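The Movside Courier
July
By Judit Takács

Print this item | E-mail this item

THE BENCH, THE CURTAIN AND THE BLUE CUP

Readers with long memories will recall that the back room at Movside was going to be finished by summer. It didn't say which summer. I can report that there is now a benchtop with a curtain behind it, and that you can put things down on the one and draw the other, so by the standards of this building we are well ahead.

The benchtop is grey with specks. I had argued for plain white and was outvoted by people who have cleaned a plain white bench before. They were right, and I've told them so once, which is enough. A speckled top takes crumbs, pencil dust and most of a biscuit without looking any different, though the odd white crumb will still give you away.

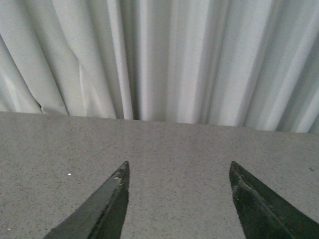
Hye-jin Seok would like it minuted that grey was her first choice in all 5 rounds of discussion, and that anybody who can't see the crumbs should wipe the bench anyway. Noted. The cloths are under the sink.

The top came from Ruditz, who had an offcut going for $300 if we picked it up ourselves. A new one was quoted at $430 with delivery, and delivery meant as far as the footpath. We borrowed a trailer. I won't go into the corner at the bottom of Abdella Street except to say the offcut is fine and the letterbox has been straightened.

Now to the cup. Several of you have asked what the blue plastic cup is for, and a few have asked in writing. It's for the stirring sticks. They used to live in a drawer with the tape, the dead batteries and a key to something in Brekberg, and every paint night began with the drawer being emptied onto the floor. So, a cup. One cup, standing upright, where a person can find it. 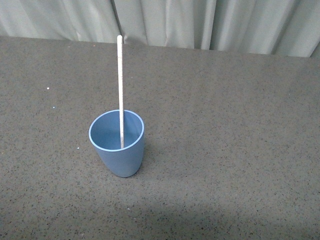

The flaw in the system is that a stick is a good deal taller than a cup, and a cup with a tall stick in it has opinions about staying up. If you bump the bench, look behind you. If you use a stick, rinse it and put it back in the cup, even if the cup has wandered. A small pebble in the bottom has been suggested. I'm not against the pebble, but I'd like to see how we go without one before we start buying accessories.

The curtain was the last job. It's a pale grey that the shop called something more expensive, and it hides the shelving, which is the kindest thing anyone has done for the shelving. There are 13 hooks in the packet and I believe most of them are now in the curtain. The hem was measured twice, by two people, with two tapes, and you are welcome to form your own view of the result.

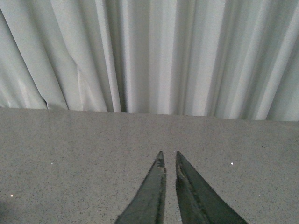 The new curtain, level to within the limits of goodwill.

Please don't wipe your hands on it. It comes down for a wash at the end of term, and whoever takes it down can have the pleasure of putting it back up. Cups and sticks that end up on the floor should be picked up by the nearest person, regardless of whose they were.

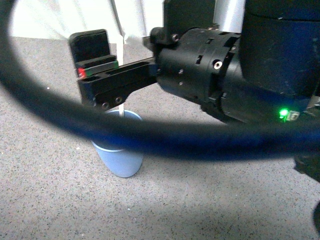
Could we have a second cup, asks a reader who prefers not to be named, so the clean sticks and the painty ones don't share? We could. There's a green one at my place with a chip in it - I'll bring it Monday, and we can begin the discussion about colour.

Contact the Courier: leave a note in the tray by the door
Copyright Movside Courier
Back to top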